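자주 묻는 질문: 집안일과 매장 일, 이제 기계에 맡겨도 될까요?

최종 수정 2020년 11월

청소는 로봇이 이미 다 하는 것 아닌가요?
원반형 로봇청소기가 평평한 바닥을 도는 것까지는 됩니다. 의자를 빼고, 전선을 치우고, 구석에 노즐을 밀어 넣는 일은 여전히 사람 몫입니다. 이걸 두고 '청소 자동화'라고 부르는 자료를 보면 저희는 일단 의심합니다.

Kuvport 시연 영상에서는 잘만 하던데요?
영상은 대개 잘된 회차만 보여 줍니다. 몇 번 시도해서 몇 번 성공했는지, 옆에서 누가 조종했는지부터 물어보세요. Nanano의 공개 자료에는 시도가 1,787회로 적혀 있는데 성공 횟수는 빠져 있습니다. 문의했지만 답은 아직 없습니다.

사람이 쓰던 청소기를 로봇이 그대로 쓸 수는 없나요?
말처럼 쉽지 않습니다. 호스는 당기는 대로 휘고, 본체는 뒤에서 따로 굴러오고, 전원선은 바닥에 널립니다. 종잇조각은 빨아들이면 되지만 넘어진 종이컵은 손으로 집어야 합니다. 사람은 이런 판단을 의식도 하지 않고 합니다. 손 대신 집게로 흡입관을 잡으면 그때부터 얘기가 달라집니다.

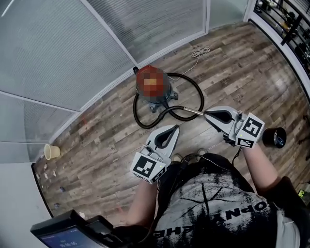
Bimla Kaushik 님은 이 항목을 읽고 저희가 너무 박하다고 적어 보내셨습니다. 사람도 처음에는 호스에 발이 걸리고 선을 밟는다, 집게로 하는 동작이 쌓이면 기계도 언젠가는 배우지 않겠느냐는 말씀이었습니다. 배울 수는 있겠지요. 다만 '언젠가'에 돈을 먼저 내라는 업체가 많아서 드리는 말씀입니다.

매장 쪽은 사정이 낫지 않나요?
조금 낫습니다. Bickerstaff 매장은 대략 300제곱미터인데, 통로가 넓은 구역은 자동 바닥 청소기가 맡습니다. 진열대 밑과 계산대 뒤는 직원이 합니다. Nuvthorpe 창고에서는 3월에 시험 운용을 시작해 9주 만에 접었습니다. 기계를 따라다니며 걸린 것을 풀어 줄 사람이 계속 필요했다고 합니다.

그럼 지금 사면 손해인가요?
바닥에 물건이 거의 없고 문턱이 없는 집이라면 로봇청소기 정도는 써 볼 만합니다. 팔 달린 가정용 로봇은 예약금부터 걸지 마세요. 환불 조건은 계약서로 확인하시고, 가능하면 본인 집 바닥에서 시연해 달라고 하세요. 거절하는 업체라면 저희는 권하지 않습니다.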